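Bench notes, September, Sunday

Faucet cartridges again. Clurnonix sent the revised version of the ceramic cartridge for the single-lever kitchen mixer, with a cover sheet that says the weeping at the spout is "resolved." The sheet does not say what they changed. I put old and new next to each other under the lamp and the only difference I can find is the color of the lower O-ring, which used to be black and is now a sort of brick red. Could be a different compound. Could be a different color.

Set up on the test board by the window. Shop at 68 F, supply regulated to 80 psi, which is more than most of our customers have at the sink but less than a couple of the hillside houses. Lever closed, paper towel under the spout, walked away.

Dry towel at the first check. I was ready to be annoyed about being wrong. Then opened to full hot, closed it hard the way a person does with a pan in the other hand, and left it. Damp spot after nearly 10 minutes. Small, but a damp spot is a drip that hasn't got going yet. Swapped in the old cartridge, same treatment, same kind of spot. I would not want to have to tell the towels apart.
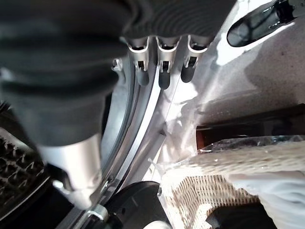
To be fair to them: the board has its own faults. The regulator creeps when it has been sitting, and I don't trust the gauge near the top of its range. Should borrow the good gauge from the truck and run it over. If the pressure was really drifting up while I was making coffee, both cartridges got a worse test than I thought. It would not explain why the two behave alike.

Retaining nut on the new one: the sheet says hand tight plus a quarter turn. Whose hand? Tried it snug, tried it properly tight. Tighter gave a stiffer lever and no improvement that I would swear to. Whoever fits these next, please write down what you did, even if it's only "tight."

Makowska bathroom, separate matter. Went back over the complaint about the vanity top. The homeowner says the sink rim was sealed with Pristum by the previous installer and has lifted along the back edge. The tube says it cures under water, bonds to anything, and never goes moldy. It has gone moldy. I cut a length out and the bead came away clean from the stone and stayed stuck to the sink, so my guess is that the stone was never wiped down, or it had a sealer on it that the Pristum doesn't like. I can't prove either one from a strip of old caulk. Put the strip in a bag, marked it, and it's in the drawer with the spare aerators.

I'd like to do a scrap test before anybody tells the homeowner that the product was at fault. Offcuts of the same stone, one cleaned with alcohol and one left as it comes, same bead on each, and leave them alone for a week with a wet sponge on top. The word on the tube is "permanent." We'll see what permanent means by next weekend.
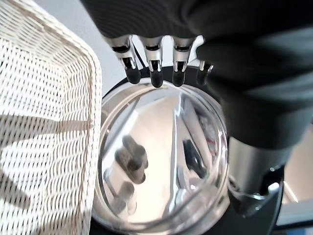

Drawer runners. Clotari rep left a pair of the soft-close undermounts with us and made a lot of the load rating. The rating is for the drawer shut or moving slowly, as far as I can read the data sheet, and says nothing about a kid standing on it. Loaded the sample drawer with faucet bodies out of the scrap bin and ran it in and out through lunch. It closes nicely. It also closes nicely with the left runner set 2 mm back from where the template puts it, which makes me wonder what the template is for. There is a faint tick at the end of travel on that side. The rep will say it beds in. I have heard that about hinges, hoses and one toilet.

Not ordering a box on the strength of this. Leave the drawer on the bench, use it as a normal drawer, and see if the tick gets louder. Please don't oil it.

To do, in no particular order:
Good gauge from the truck, check the board.
Ask Clurnonix in writing what was changed in the cartridge. If the answer is only the O-ring, ask what it is made of.
Find out if the stone yard pre-seals that top.
Cut offcuts, start the Pristum test, put the start day on masking tape so we're not guessing later.
Order paper towels.
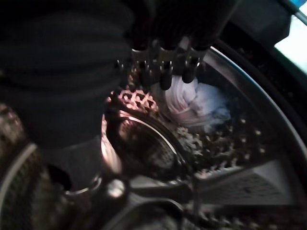
White cloth in the washing machine drum.

Evening, same day. Checked the faucet board before locking up. New cartridge back in, lever shut gently this time, towel dry. So gentle closing is fine and hard closing isn't, which is useful to know and no good to anyone with a kitchen. Leaving it under pressure overnight with a fresh towel and the bucket under the board, as I don't believe the dry one either.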